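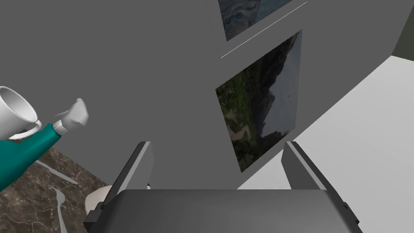
*Pinza abierta sobre la encimera, con la taza y la botella a la izquierda (simulación)*

**nirico_taller** · jueves, 31 de diciembre de 2020

Buenas. Celda Rindolum de dos brazos, gemelo en simulación, escena de cocina. Cambié los dedos de la pinza por los largos y desde entonces el TCP me baila. En teoría 151 mm de brida a punta. Le meto eso y al bajar a por la cuchara la punta se clava en el mármol, 3 mm o así. Con los dedos viejos perfecto.

Lo que llevo probado:

- reimportar la malla de los dedos
- borrar la caché de colisiones
- home de los dos brazos, en frio y con la escena cargada

Nada. Alguna idea antes de que lo reinstale todo??

---

**pepo_ejes**

El TCP lo mediste con la pinza abierta o cerrada? Si los dedos van algo inclinados hacia dentro la punta no está donde dice el plano.

---

**nirico_taller**

Abierta. El plano la da cerrada, creo. Lo miro.

---

**Coppens_sur**

No es el TCP. Es la altura de la encimera. A mí me pasó con la misma escena: la malla visual y la de colisión no coinciden y parece que te clavas. Activa la vista de colisión y sube el bloque, fin.

---

**pepo_ejes**

Si fuera la encimera tambien le fallaría con los dedos viejos. Y dice que no.

---

**Coppens_sur**

Con los cortos igual no llegaba a tocar y no se enteraba. Que lo compruebe, son dos minutos.

---

**jva**

Jolien Van Acker, llevo el mantenimiento de las Rindolum en Tekon. Antes de tocar la encimera, aparta un brazo y trabaja con el otro. Así: 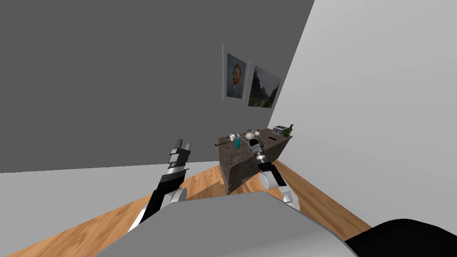 Con el brazo que quede trabajando, orden:

1. Pinza cerrada del todo, pones a cero la apertura.
2. Bajas a un punto limpio del mármol, lejos de los cubiertos. Velocidad mínima.
3. Apuntas Z en el contacto.
4. Abres y repites en el mismo punto.
5. La diferencia entre las 2 lecturas va al offset de herramienta, no al de base. En base te descuadra el otro brazo.

Si cerrada toca bien y abierta no, tiene razón pepo. Si falla igual en las dos, mira lo de Coppens_sur.

Y revisa el contador de ciclos de la pinza. En el perfil por defecto, pasados los 3000 salta el aviso de recalibrar y mientras no lo aceptes usa el offset antiguo. Muy tonto pero es así.

---

**nirico_taller**

Contador en más de 3000, aviso sin aceptar, escondido detrás de la ventana de log 🤦 Acepto, repito los pasos. Cerrada toca clavado. Abierta me sobra 1 y pico todavia.

---

**pepo_ejes**

Pues eso, la inclinación. Offset de herramienta y a correr.

---

**Coppens_sur**

Vale, pero yo la malla la miraría igual.

---

**nirico_taller**

La miro en cuanto acabe con el segundo brazo, que tiene los mismos dedos. Dejo el hilo abierto hasta entonces. Gracias a los tres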